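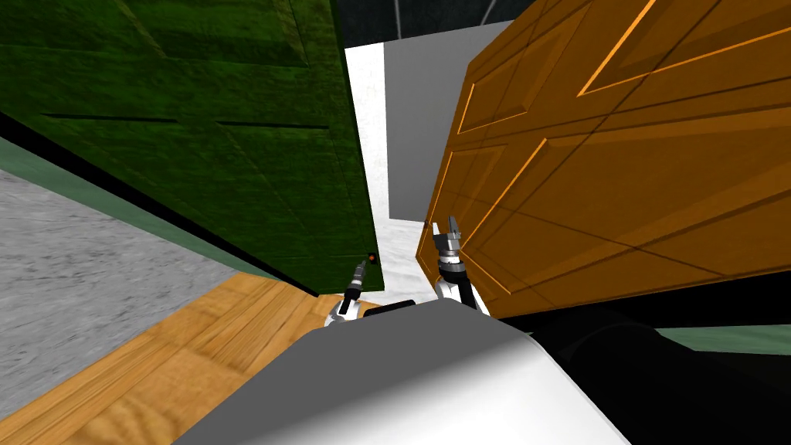 Budget round two, gallery page. Putting it all in one place so people stop asking me for the spreadsheet. We're planning for a two-arm mobile unit to do the door runs between stores and the workshop, and before anyone signs anything we wanted sim time on doors. Double doors especially. Green one on the left, orange panelled one on the right, a gripper up at each and the white body in the gap between them, so yes, shell width matters and it's now a line on the quote request. Carpet to timber floor in the same run too, same as our back corridor.

Only the one sim picture up so far. More to come when Saqib gets me the rest — he has the good machine.

Notes for whoever is reading this before the meeting:

Sim licence. Uvum, 24 months, paid up front. Monthly works out dearer, I checked twice. Covers two seats. Saqib Ghumman has one, the other floats, put your name on the whiteboard if you want it for an arvo.

Grippers. Cisance quoted $1915 a pair for the two-finger ones, Ponce came in at $1516. Ponce price is without the wrist adaptor and I can't get a straight answer on what the adaptor costs. Have emailed. Have rung. Until they reply I'm carrying the Cisance number in the budget, easier to come in under than go back and ask for more.

Spares. One extra set of finger pads per gripper, minimum. Not in either quote. Someone will say we can add it later, we said that about the trolley castors.

Base unit. Lease, don't buy, that's my view and it's in the paper. Kimness will do a 24 month lease with servicing in it. Lines up with the sim licence so both come up for renewal together and we can walk away from teh lot if it's no good. Colour is whatever they've got in the shed.

Doors. Ours, I mean. If the closer on the stores door is too stiff we may need to budget for a new one, or a hold-open. Facilities reckon it comes out of their bucket. Would like that in writing. Measure the clear opening with BOTH leaves open and then again with one, and write down which is which this time please.

Floor strip. The join between carpet and boards needs looking at, there's a lip on ours. Cheap fix, but put it down as a cost.

Training. Two days on site, included in the lease, travel isn't. Haven't got a figure for travel so that row is blank, not zero.

Still want from people: door widths, closer settings, a list of who actualy needs the thing and when. Stores first, workshop after. Send to me or Saqib, not the general inbox.

Final numbers go in for April. Next lot of pictures will go up under this one, newest at the bottom.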